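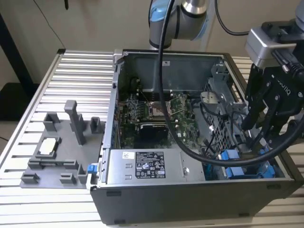
## Wanted: someone who likes taking computers apart (and putting the odd one back together)

Hello! I run the repair side of Cudside, which is a small place on the Desness industrial estate where old office computers come to be stripped, sorted and, when we're lucky, given another few years. I'm looking for a part-time bench person to work alongside me, starting in April, and I'd love it to be somebody who gets a bit of a kick out of opening a case and seeing what's in there.

Most of what we handle is desktop towers. Last year we had 3000 through the door, nearly all of them from offices and colleges clearing out, and at the moment there are 574 on the racks waiting for their turn. So you won't be short of something to do!

### What you'd be doing

A tower goes down on its side on the bench, the side panel comes off, and you work your way through it. Shroud, heatsink, processor, memory, drives, power supply. Some makers use little coloured latches for everything and you hardly need a screwdriver, and others seem to have hidden one last screw just to spite me. You'll get to know which is which very quickly.

You'd be:

- taking out processors and memory and putting them in the right trays (please, the right trays, I spent most of a weekend last winter sorting out a mixed one)
- pulling drives and booking them in for wiping, with no exceptions, ever
- reading the label on each power supply and logging it before it goes on the tester
- deciding whether a board is worth keeping, with my help to begin with
- blowing out dust, which is as glamorous as it sounds
- building up good machines from the parts, usually on quieter afternoons

Power supplies come out whole and stay whole. We don't open them here, we haven't got the set-up for it and I'm not having anyone hurt over one.

### What I'm after

You don't need a certificate. If you've built your own PC, or fixed one for your mum, or you did years of something fiddly like clocks or sewing machines or bikes, I'd be glad to hear from you. What matters to me is steady hands and a bit of patience around a processor socket, as the pins are tiny and once they're bent it's a miserable job getting them straight. You should also be happy writing things down as you go. Our parts list is only any use if it matches what's on the shelf.

Some of the towers are heavy. We've got trolleys and the benches are a good height, but there's a fair bit of lifting in a normal day, so have a chat with me if that's a worry and we'll see what can be worked out.

### Hours and pay

It's 2 short days a week, 9.30 till 3, and I don't mind which ones you pick so long as we settle on them. Pay is £400 a fortnight. You get a proper lunch break, free parking, and the number 2 bus stops by the Raton Lane entrance if you don't drive. Overalls, gloves and wrist straps are all provided. Tea is free too, biscuits depend on who's been to the shop.

You can also buy a machine you've rebuilt for the cost of the parts, once you've been with us a couple of months. I've kitted out most of my family that way and I'm running out of relatives.

### How to apply

No CV needed unless you've got one handy. Drop me a note telling me what you've taken apart lately and how it went (disasters very welcome), plus which days would suit you. You can hand it in at our front desk or leave it at the counter in Hendriks, the café across the yard, and they'll pass it over.

I'll ask a handful of people in for an hour at the bench, paid, so you can have a go at a tower and see if you like it. Bring your reading glasses if you use them, the print on some of those labels is dreadful. Applications close at noon on the last working day of March.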